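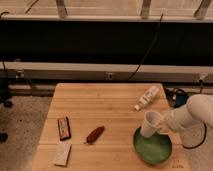 Bench top notes, Anwood unit. Butcher-block, long parallel planks, oiled twice in April.

1/ Paper cups mark oiled wood. Park them on a plate with a raised rim.

2/ Bottles get capped before they go down – they roll. 500 ml of cleaner lasts me about 4 months.

3/ Seams: sand along the planks, never across. Florkusdale say 3,000 grit. Far too fine.

Last updated: April

Related
– Yen hardwax, second coat
– Zerkden trestles: wobble fix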